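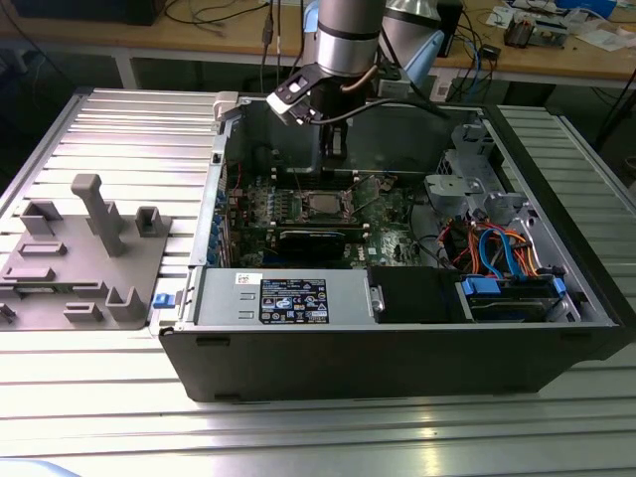
Karras — task planning and perception for robots that take things apart

Karras is the software we wish we'd had when we first tried to get an arm to work inside a computer case. It takes what your cameras and force sensor are telling you, turns that into a plan made of small, sensible steps, and runs the plan while keeping an eye on whether each step has gone the way it should. It's made by Callinance, a small software shop in Skinholm, and we've been using it on our own benches for long enough to have opinions about nearly every menu in it.

Who it suits

People who work on disassembly, repair and refurbishment will feel at home fastest. The insides of a desktop tower are a good test of any planner: cables lie across the parts you'd like to reach, clips and rails come in a dozen styles, and there's a deep-walled box around the lot that the wrist has to stay clear of. If your work is picking identical cartons off a belt, there are cheaper programs that will do you very nicely, and we're happy to point you to one.

How a job is put together

You start with a part list. Karras comes with a library of common computer parts (memory modules, drives, drive rails, power supplies, CPU sockets and their retention brackets) and each one carries its own grasp points, its release direction and a force limit. You can add your own from a CAD file or by jogging the arm to the part and teaching it by hand, which takes a bit longer but is often the better way with old equipment, where the drawings have long since gone missing.

From there you say what you want out, and the planner works backwards to decide what has to move first. The plan shows up as a tree you can open, rearrange, and argue with. If you'd sooner the drives came out before the memory, drag them up the list and Karras will check whether the new order is still reachable.

Fixtures are treated as proper objects, too. A printed plate with posts and brackets can be loaded alongside the arm and the table, so the planner knows where those uprights are and keeps the gripper away from them on the approach. We put this in after bending more brackets than we'd like to admit!

Perception

The vision module, Itance, is included with every licence. It finds the case and works out which way it's lying, then locates the parts you've asked for and hands back a pose with a confidence score. Coloured release tabs and clips get a detector of their own, as they're such handy landmarks in a dark grey interior. Loose cables are segmented as soft obstacles, and you choose how cautious to be: avoid them, brush past gently, or stop and ask.

Shiny metal is still the hard part. Bare power supply housings and aluminium tabletops throw reflections that upset depth cameras, and although the filter in this release is a good deal better than the last, please do give some thought to your lighting — a cheap diffuser will do more for you than an afternoon of fiddling with thresholds.

Control and recovery

Motions are sent to the arm through a driver, and the force loop runs beside it. When a pull goes over its limit, Karras backs off along the path it came in on, takes a fresh look, and tries the next grasp on the list. It makes 3 attempts by default before it pauses and asks a person for help. Everything is logged with a shared clock, so you can scrub through a run afterwards and see the camera view, the joint values and the planner's reasoning side by side.

What's in the box, so to speak

Planner, simulator and run-time executive
Itance vision module
Part library with 35 ready-made entries
Drivers for common six- and seven-axis arms and two-finger grippers
Python interface and worked sample jobs
One seat, with updates and email support for a year

Price and licensing

A single-seat licence is $995. Labs and classrooms can ask us for the teaching bundle, which covers up to 20 students on one shared server. The simulator is free to download without a licence, so you can build a whole job and watch it run before spending a cent.

Before you order

Karras needs a Linux machine with a recent graphics card and a wired connection to the arm's controller. It doesn't replace your safety hardware, and your emergency stop should be wired independently of it. If you're unsure whether your arm is supported, send us the model and controller version through the contact form and we'll check for you, usually the same afternoon.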